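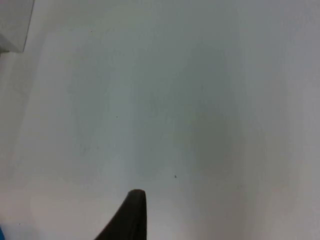
October 6, 2026
By the Plernano newsletter desk

Coat weather is close enough that the questions have started coming in, and most of them are about secondhand wool. We covered summer dresses in the July issue, so this month's item is on buying a used wool coat and getting it ready to wear.

Start with measurements. Sizes on older labels don't match current ones, and sellers who go by the label alone get a lot of returns. Take the coat you already own that fits best over a sweater, lay it flat, and measure it from armpit to armpit, across the back from shoulder seam to shoulder seam, down the sleeve from the shoulder seam, and from the base of the collar to the hem. Keep those numbers in your phone. When a listing doesn't give the same four, ask for them. A seller who won't measure is a seller to skip.

The shoulders are the measurement to be strict about. Sleeves can be shortened, hems can go up, and side seams can usually be taken in. Moving a shoulder means taking the sleeve out, reshaping the armhole and putting it all back together, and on a lined coat the bill for that can be more than the coat. If the shoulders are too wide by a little and you wear thick knits, you may not mind. If they're too narrow, pass.

Next, the fabric. Ask for a photo of the content label, and if it's missing, ask the seller how the cloth feels and what it weighs on a kitchen or postal scale. Wool blends are fine and often wear better than pure wool at the cuffs and pocket edges. What you don't want is cloth that has gone thin under the arms or where a shoulder bag rubs. Have the seller hold that part up to a window. Light coming through in pinpricks can be moth damage, and a wider glow usually means wear. A few holes can be rewoven or felted over. Wear across a whole panel can't be fixed in any way that looks good.

Linings get more worry than they deserve. A torn lining looks bad in photos and brings the price down, which is good for you. A split along a seam is an evening's work by hand. A full replacement is a real job, and you should get a quote before you buy. Members who have used Haberkorn for alterations can send them pictures of the inside of the coat and get a price back by email. They like to see the hem, the vent and both armholes. They are taking coats now, but the line gets longer once it turns cold.

We had a look through what's in the shops that members recommend most often. Virkach has the best choice in long coats, mostly camel, gray and navy, and lists all four measurements every time. Prices are on the high side – the plainest one we liked was $320 – but the coats have been cleaned and the buttons are all there. Skiltik is more of a mixed bag. The short jackets and car coats there start at $30, the descriptions are brief, and you'll need to write and ask about the lining. Replies were quick when we did. If you're shopping for color, Skiltik has more of it, including several plaids and a good dark red.

Once the coat arrives, don't put it straight in the closet. Take it outside, turn the pockets out, and brush it all over with a clothes brush, working down with the nap. Look under the collar and the pocket flaps. If you see any sign of moths, seal the coat in a plastic bag and freeze it for 3 days, let it come back to room temperature still in the bag, and then freeze it again. Have it cleaned afterward.

For an old smell that isn't smoke, hanging the coat in moving air out of direct sun does more than any spray. Give it a few dry days. Smoke is harder and may need more than one trip to the cleaner, so ask about smoking in the home before you pay.

Buttons are the cheapest change you can make. Count what's on the coat, including the cuffs and the spare inside, and measure across the widest part of one before you order. Going up a size means the buttonholes have to be opened, and wool frays when you do that. Going down a size means they won't stay done up. Horn and leather both look right on tweed. On a plain dark coat, a button a shade darker than the cloth is hard to get wrong. Sew them on with a thread shank and a small flat button behind for backing – the cloth will last longer that way.

The Plernano swap table will have a coat rail again this month. Bring coats clean and on a hanger, with the four measurements on a tag pinned to the sleeve. There is room for 20, and spots go in the order people write in. Reply to this newsletter with "coat rail" in the subject line and say whether yours is long or short. Anything not taken by the end goes home with you.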